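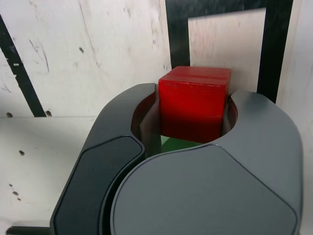
A red wooden cube with a glossy finish.

Surface finish, in everyday speech, is the look and feel of the outermost layer of an object: whether it shines, whether it is dull, and how smooth it seems under the fingertips. It is a matter of interest to furniture makers, decorators, toy makers, metalworkers and a good many people who have simply stood in a paint shop wondering what on earth the difference is between satin and eggshell. The word "finish" covers both the coating, where there is one, and the texture of the material underneath.

Gloss and matt

The most familiar way of sorting finishes is by how they throw back light. A glossy surface sends most of it off in one direction, like a mirror, and so shows bright highlights that slide about as the viewer moves. A matt surface scatters light every which way, and looks much the same from wherever one happens to be standing. Between the two lies a long, friendly middle ground of satin, silk, eggshell and semi-gloss, whose names overlap a great deal and which one maker may well use quite differently from the next.

Gloss tends to make colours look deeper and richer. Set a matt red beside a glossy red mixed from the same pigment and the matt one will usually seem paler, for the scattered light lays a faint veil of white over it. This is also why a dull pebble looks so splendid when it has just been picked out of a stream, and why it can be such a sad little thing by the time it gets home.

Polished and machined metal

Bare metal needs no coating to be shiny, though it does need work. Turning or milling leaves fine marks that follow the path of the cutting tool, and on a round part these often show as faint rings. Polishing wears the marks away by stages, each abrasive finer than the last. A common workshop order begins at 300 grit and moves on to 600, with 1,000 kept for the final pass before any polishing compound is brought out. Skipping a stage is a great temptation and generally a mistake, as the deeper scratches stay put and show up all the more clearly once everything else is bright.

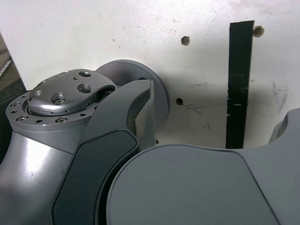 A domed metal cap with a polished, slightly reflective surface, set in a machined silver-grey ring.

Many metal goods mix the two, with a polished face next to a plainer one. The contrast is partly decorative, and partly thrift, as polishing by hand is slow work and there is little sense in lavishing it on the back of a door handle.

Moulded plastics

Plastic takes its finish from the mould. If the inside of the mould is polished, the part comes out glossy, and if it has been etched or blasted, the part comes out matt. Dull, lightly textured plastic has long been popular for casings and handles. It hides fingerprints and small flow marks, and it is less tiring to look at under strong lamps. It has its own weakness, mind you -- years of rubbing will polish it, which is how old keyboards come by those shiny patches on the most-used keys.
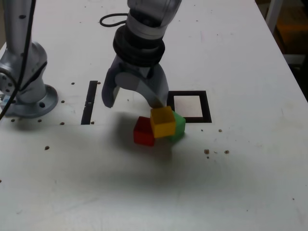 The Sernosar tables

Before measuring instruments were common in smaller works, finishes were often judged by eye against a set of sample plates. One of the better-loved sets in the northern furniture trade was made at Sernosar by the varnisher Veikko Hämäläinen, who prepared over 300 plates on birch and sorted them into 4 groups: dull, soft, bright and wet. His groups were taken up by the paint firm Skandbridge for its Titano range of varnishes, and later, with the names changed, for a cheaper line of toy enamels sold as Kim.

Hämäläinen insisted that plates be compared in January, by a north-facing window, when he held the light to be at its most honest. Later users took a more relaxed view. The plates themselves have yellowed unevenly and are no longer thought reliable for matching, but the word "wet" for a very high gloss is still heard in a few workshops.

Wear and care

All finishes change with use. Gloss shows scratches and scuffs most readily, as each one breaks up the reflection, and painted things that are handled a lot will usually show it first at the edges and corners, where the coating is thinnest and takes the most knocks.
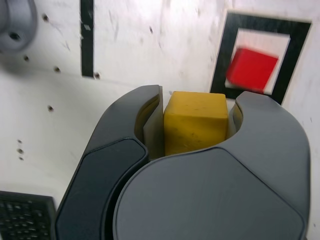 Rounding the edges slightly before painting helps a good deal, for wet paint draws back from a sharp corner and leaves hardly any cover there. Matt paint hides a knock rather better, but it is harder to clean, and a hard scrub may leave a shiny spot that draws the eye more than the original mark did. A soft cloth, lukewarm water and a little patience will do for most painted surfaces. Waxed wood prefers a dry duster.

See also

French polishing
Lacquer
Sandpaper
Varnish

This page was last edited on 22/02/2018.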